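Desk envy, and a confession about my own table

I've been meaning to write about desks for ages. I know that isn't the most thrilling opening a blog has ever had, but if you've been reading for a while you'll know I can spend a whole evening thinking about where a lamp should go, so you can't say you weren't warned.

It started with my own table, the one I bought from the second-hand place in Clunden when I moved into the flat. Cost me 60 quid, and the man wouldn't budge on the price even though one leg had a wobble you could feel across the room. I've written on it, eaten on it, iced a birthday cake on it, sewn a pair of curtains on it (badly), and in all that time I don't think I've ever seen the whole top of it at once. There's always a layer. Post, then magazines, then a jumper, then more post. When my sister stayed over in April she asked me what colour it was and I had to go and lift something up to check.

Anyway. Narayanan Arumugam, who I used to share an office with back in the Nuvance days, has been nagging me about this for years. He's a great believer in what he calls the two-table rule. You have one table for the stuff and one table for the doing, and the stuff never gets to cross over. The stuff table can be as horrible as you like! Cables, carrier bags, boxes, things with no lid, things that are only a lid. The doing table has on it the one thing you're doing and then, when you've finished, it has nothing.

I used to think this was a rule for people with big rooms. I've got one room that does everything and a bedroom you have to enter sideways. But I've come round to it, mostly through looking at other people's set-ups, and I find I always look at the same two things first: the wood, and the mess at the back. A nice warm grain makes me forgive nearly anything. And I like a bit of mess, I do, I just like it to know its place. A keyboard with a few bits keeping it company, a carrier-type bag scrunched up where somebody let go of it, a box up by the screen. That's a desk with a life. Then a big stretch of tabletop with one sticky note on it and I go a bit weak at the knees. 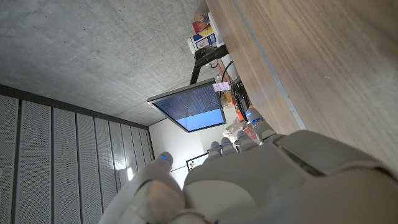
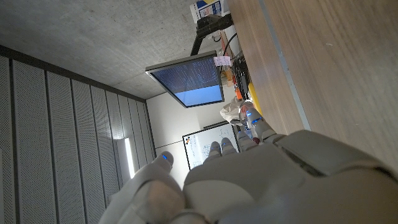
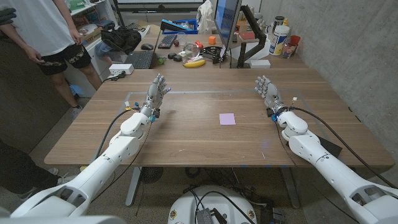 A single pink sticky note, on all that wood. I'd love to be that restrained. My sticky notes breed. I buy them in packs of 100 from the stationer's on Astell Road and they end up on the fridge, on the bathroom mirror, inside books, on the back of my phone, and once on the sleeve of my coat, where it rode the bus with me all the way into town saying EGGS.

So, inspired, I gave the two-table rule a go. I haven't got two tables, so the first job was finding a second one, and I ended up dragging the old folding thing out from behind the wardrobe. It's the sort you take to a car boot sale. It now lives against the wall under the window with a cloth over it, and everything that used to be on the good table is on there. Everything! The printer, the biscuit tin of chargers, the sewing box, a plant I'm not hopeful about. It looks dreadful and I've decided I don't mind.

Then I cleaned the good table. I'd been putting this off because I thought it would be a job, and it was a job. I took off 17 mugs' worth of rings, or that's how many I'd counted before I got bored and put the radio on. Warm water and a drop of washing-up liquid first, wrung out nearly to nothing, then a dry tea towel going along the grain. Then I left it overnight and put on some of the wax my mum swears by, the one in the flat tin that smells like a church hall. I'd forgotten the wood had stripes in it. Really lovely ones, darker down the side that used to be hidden by the printer, so now there's a sort of ghost of a printer there, which I'm told will even out if I let the light get at it. We'll see.

The wobble I fixed with a folded bit of card, same as I always have. I did look up how to do it properly and it involves taking the leg off and I'm not ready for that.

What I hadn't expected is how odd it feels to sit down at a table with nothing on it. The first evening I had my notebook in front of me and I kept reaching to the left for a thing that wasn't there (the tin of chargers, I think, though why I'd want it I've no idea). I ended up writing three pages of a letter I've owed my Auntie since before Christmas, and then I did the gas bill, and then I sat there for a bit running my hand over the wax like someone in an advert.

The second evening I put my dinner on it. Only my dinner. I'm counting that as doing.

By the end of the week there'd been some creep, I'll admit. A hair bobble. A bank letter. A satsuma. Narayanan says creep is normal and that you do a sweep before bed, a minute at most, and carry it all over to the other table without sorting any of it. The not sorting is the clever part. I always used to try and sort, and that's how I'd end up at midnight on the floor reading old postcards.

A few things I've learned so far, for anyone tempted:

Cables are the worst for crossing over. If your charger reaches the doing table, your phone will follow it, and after the phone comes your tea and your glasses and the rest of your life. I've moved mine so it only just reaches the stuff table and I have to stand up to look at messages.

Don't buy anything for it. I very nearly bought a set of little stacking trays from Namboodiri Homeware, they do them in a mustard yellow that made my heart go, and I had them in the basket and everything. Then I remembered that trays are what you buy so that you can have more stuff. (I might still buy them. For the stuff table. I'll report back.)

If you share the house with somebody, tell them which table is which. My neighbour popped round with a parcel and put it straight down on my beautiful waxed wood and I made a noise I'm not proud of.

And keep one sticky note, just one, for whatever it is you're meant to be doing. Mine's yellow and today it says RING DENTIST. It's said that for 2 days now. I've moved it nearer the middle to see if that helps.

I've had a few of you ask about the wax and I'll get the name off the tin when I'm next at Mum's, she's got it back again. I also still owe you the curtain post, which I haven't forgotten, it's just that to take the photos I'd have to move the folding table, and to move the folding table I'd have to put everything somewhere, and you can see where that's going.

If you've got a table you're pleased with, or one you're ashamed of, tell me in the comments. I'd especially like to hear from anyone who's managed this in one room with children in it. Right, I'm off to ring the dentist.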